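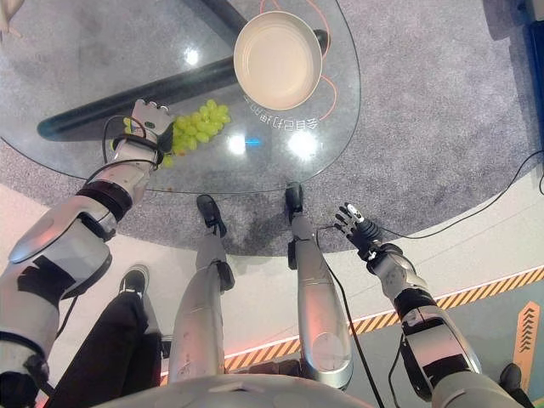 Week 6: Color and Light

Handout for Looking Closely, evening course, Pridivholm
Instructor: Imani Dvorak
Sketchbooks due: May 29, 2018

This is my favorite week of the course, so forgive me if the notes run long! Up to now we've worked almost entirely in black, white, and gray. You've learned to see edges and to judge how dark a shadow is. Tonight we switch the color on, and a lot of what you think you know about color is going to wobble a bit.

1. Where color comes from

Light from the sun or a lamp is a mixture of wavelengths. When it lands on something, part of that mixture is absorbed and part comes back out. What comes back reaches your eye, where three kinds of cone cells respond to it, each kind sensitive to a different (and overlapping) stretch of the spectrum. Your brain compares the three responses, and the result of the comparison is what you experience as color.

Stop and think about how strange that is. There is an enormous range of possible light mixtures in the world and we boil all of them down to three signals. Two mixtures that are physically quite different can look exactly the same to us. They're called metamers, and they are the reason screens work at all. A yellow on your phone is made from red and green light, with little or no light from the yellow part of the spectrum, and you would never guess.

Metamers also cause trouble. Two fabrics can match perfectly in the store and clash badly in daylight. If you've ever bought navy socks that came out of the bag looking like they belonged to a different family from your navy pants, you have met this problem already.

2. Hue, value, saturation

Three words we'll use every week from now on.

Hue is the family name: red, yellow, green, blue, and everything between.
Value is how light or dark a color is. You've been practicing this for five weeks.
Saturation is how strong or how grayed the color is. A ripe tomato is high. A dusty brick is lower, even if the hue is nearly the same.

Beginners almost always get the hue right and the value wrong. Yellow is the worst offender, and I still fall for it. A shadow on a lemon is much darker than we want it to be, and when you darken yellow paint with black it turns toward olive green, which surprises people every single time. Try it! Mix a little black into cadmium yellow and watch what happens. Then try darkening the same yellow with burnt sienna and compare.

Pale greens are tricky in another way. They look fresh and bright, so people reach for green straight from the tube, and it comes out like a plastic lawn. Start from yellow and white and creep toward green with tiny touches. You need far less green than you expect.

3. The lamp matters

Our two still-life tables are lit with the Ultent clip lamps, which have warm bulbs rated at 3,000 kelvin. Color temperature is one of those terms that works backward from everyday speech: a lower number means a warmer, more orange light, and a higher number means a cooler, bluer one.

After a few minutes under a warm lamp you stop noticing that it's warm. White paper looks white. This is chromatic adaptation, and it's a wonderful piece of machinery. It lets you recognize your own front door at noon and at dusk. It's a nuisance for painters, though, as the light coming off that paper under the lamp is quite orange, and your eyes are quietly correcting for it.

A quick way to catch yourself: roll up a sheet of gray paper into a tube, look through it at one small patch of whatever you're drawing, and name the color before you let yourself think about what the object is. Do it with one eye closed. White tablecloths in shadow are often blue or violet through the tube, and I've seen people gasp.

4. Things that let light through

So far we've talked about light bouncing off a surface. Plenty of the best things to paint also let light inside: honey, tea, leaves with the sun behind them, earlobes, candle wax, the flesh of fruit.

Transparent materials, such as clear window glass, let light pass with very little scattering, so you can see what's behind them. Translucent materials scatter it on the way, and the far side becomes a glow with no detail. Many things are partly one and partly the other.

The longer the path light takes through a colored material, the more of it gets absorbed. Pour strong tea into a tapered glass and look at it from the side. At the narrow bottom it's pale gold. Where the glass is wide it's a deep reddish brown. Same tea! The hue itself has shifted, because the material absorbs blue first, then green, and the red survives longest. You can't get this effect by mixing one color and adding white to it. You have to change hue as you go. 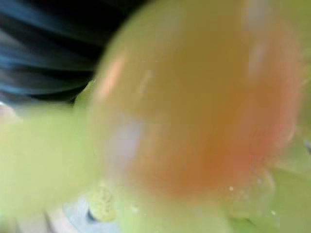 Figure 2. Amber, orange, and muted salmon, with a pinkish highlight on the upper left.

Blur is a great teacher for this section. When you can't make out an edge or a label, you have to look at the color itself. Painters have squinted at their subjects for centuries for the same reason. If you wear glasses, take them off for a minute and count yourself lucky.

Highlights follow their own rules. On most shiny things that aren't metal, the highlight is mostly the color of the light source, since it's reflected at the surface before it ever gets inside. On metals like copper and gold, the highlight picks up the color of the metal. Soft highlights, the broad milky sort, tend to blend with the color underneath, so leave your pure white in the tube until the very end and use it in one or two spots at most.

5. Neighbors change everything

Michel Eugène Chevreul was a chemist who ran the dye works at the Gobelins tapestry factory in Paris in the 1800s. He was asked to look into complaints about certain dyes, among them a black that seemed weak. He found that a good part of the trouble lay in the colors sitting next to each other in the weave. A color pushes its neighbor toward its own opposite. Put gray beside strong orange and the gray leans blue. Put the same gray beside blue and it leans orange.

He called it simultaneous contrast and wrote a huge book on it, and painters have been stealing from him ever since. I find it one of the most exciting ideas in the whole course. You can make a color glow without touching it, just by changing what's beside it.

It works with value as well. A mid gray on a black page looks lighter than the identical gray on a white page, and knowing the trick doesn't make it go away. I've been teaching this since long before the studio moved, I cut the squares out of one sheet of paper myself, and I still see two grays. The way to test it is to punch two holes in a card, lay it over both squares,
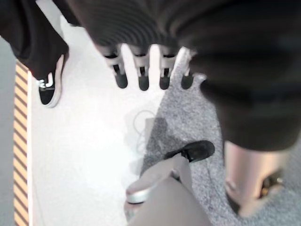 and look only through the holes. With the surroundings hidden, the two grays snap together. Lift the card and they drift apart again. Do this at home with anyone who'll sit still for it, kids especially, who tend to accuse you of cheating.

Two things follow from this for your own work. First, cover the white of the page early. A thin wash of any middle tone will do. Against bare white paper almost every color looks too dark, so people mix too pale, and then the whole painting looks chalky once the background goes in. Second, don't fix a color on its own. If the bowl looks wrong, check the cloth behind it before you repaint the bowl.

6. Exercises for this week

Value strip in color. Choose one hue and paint 10 steps from the lightest you can manage to the darkest. Take a black and white photo of it on your phone. Are the steps even? Mine weren't the first time, or the fifth.

Tea study. Tapered glass, strong tea, a window behind it. Spend 20 minutes mixing before you paint anything. I want to see at least one swatch of the thin part and one of the thick part.

Gray hunt. Find five grays in your home and match them in paint without using black. Complementary pairs are your friends: ultramarine with burnt sienna, or a green with a red.

Contrast squares. Two small squares of the same color on two different backgrounds. Try to make them look as different as possible. We'll pin them all up together and vote.

7. Materials

The Jarno pad is fine for all of this, the heavy one, 80 sheets. It buckles a little under a wash, so tape the corners. If you still need paints, the student set from Marchetti has every color named in these notes except burnt sienna, which you'll have to buy as a single tube. Please bring your own water jar. Clear ones are best, so you can see when it needs changing.

Those of you who missed the March session on shadows can borrow my notes from the shelf by the sink. Read the pages on cast shadows before next week, when we'll be painting them in color and things get even better.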